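Jovside Jersey „Kirui“ — Single-Jersey als Meterware

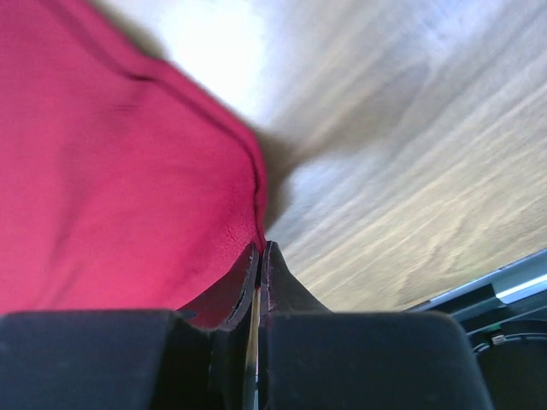 Lesezeit: 3 Minuten

Drucken | Per E-Mail senden

Der Kirui ist unser Grundstoff für Shirts, Kinderkleider, Schlafanzüge und leichte Schals. Wir führen ihn seit der Gründung von Jovside, und er ist bis heute der Stoff, nach dem am meisten gefragt wird. Gestrickt wird er als Single-Jersey, das heisst die rechte Seite zeigt feine senkrechte Maschen und die linke Seite kleine Querbögen. Wer noch nie Jersey genäht hat, erkennt die rechte Seite am einfachsten so: Man zieht die Schnittkante quer auseinander, und sie rollt sich zur rechten Seite ein.

Technische Daten

Zusammensetzung: 95 % Baumwolle, 5 % Elasthan
Gewicht: 200 g/m²
Breite: 150 cm, nutzbar 146 cm
Dehnung: quer stark, längs mässig
Mindestabnahme: 0,5 m, danach in Schritten von 10 cm
Artikelnummer: 327
Farben: Himbeere, Weinrot, Senf, Tannengrün, Nachtblau, Schiefer, Naturweiss

Waschen und Einlaufen

Bitte waschen Sie den Stoff vor dem Zuschneiden einmal bei der gleichen Temperatur, mit welcher Sie später das fertige Kleidungsstück waschen möchten. Bei 40 Grad läuft der Kirui in der Länge bis 4 Prozent ein, in der Breite weniger. Die Farben Himbeere und Weinrot geben bei der ersten Wäsche etwas Farbe ab, sie sollen deshalb getrennt gewaschen werden. In den Trockner darf der Stoff auf niedriger Stufe, aber er wird schöner, wenn er liegend trocknet. Bügeln auf Stufe zwei, von der linken Seite.

Nähen

Verwenden Sie eine Jerseynadel in Stärke 75 oder 80. Eine normale Universalnadel kann die Maschen verletzen, und die kleinen Löcher sieht man manchmal erst nach der zweiten Wäsche. Für die Nähte ist ein schmaler Zickzackstich ausreichend, mit der Overlock geht es schneller. Der Nähfussdruck soll etwas kleiner eingestellt werden, wenn Ihre Maschine das erlaubt.

Für den Saum empfiehlt unsere Schnittmacherin Mwanahawa Masanja eine Zugabe von 2,5 cm. Sie bügelt den Umschlag zuerst, lässt ihn unter einem schweren Buch abkühlen und näht dann mit der Zwillingsnadel von rechts. Der Faden in der Unterspule darf dabei nicht zu fest gespannt sein, sonst entsteht zwischen den beiden Nähten ein Wulst. Wer keine Zwillingsnadel hat, kann auch einen dreigeteilten Zickzackstich nehmen.

Passendes Bündchen gibt es unter dem Namen Kavau in allen sieben Farben. Bitte bestellen Sie Stoff und Bündchen zusammen — die Farbpartien sind nicht immer gleich, und wir können nur bei einer gemeinsamen Bestellung darauf achten.

Verbrauch

Damenshirt mit kurzem Arm, bis Grösse 42: 1,2 m
Damenshirt mit langem Arm: 1,6 m
Kinderkleid Grösse 116: 0,9 m
Schlauchschal, doppelt gelegt: 0,5 m
Schnittmuster „Vallora“ (Wickelkleid): 2,4 m

Lieferung und Muster

Der Stoff wird am Stück geschnitten, gefaltet und in Papier verpackt. Ab Lager dauert der Versand um die 4 Werktage. Die Farbe Senf ist zurzeit nicht vorrätig und kommt im Januar wieder. Stoffmuster in der Grösse 10 x 10 cm senden wir gerne zu, höchstens fünf Stück pro Bestellung. Zugeschnittene Meterware können wir leider nicht zurücknehmen, ausgenommen bei Webfehlern oder richtiger: bei Strickfehlern.

Für Schulen und Nähkurse gibt es ganze Ballen zu einem anderen Preis. Anfragen hierzu beantwortet Arash Rashti, telefonisch am Vormittag bis 12 Uhr oder über das Kontaktformular. Bitte geben Sie die Farbe und die gewünschte Länge schon in der ersten Nachricht an.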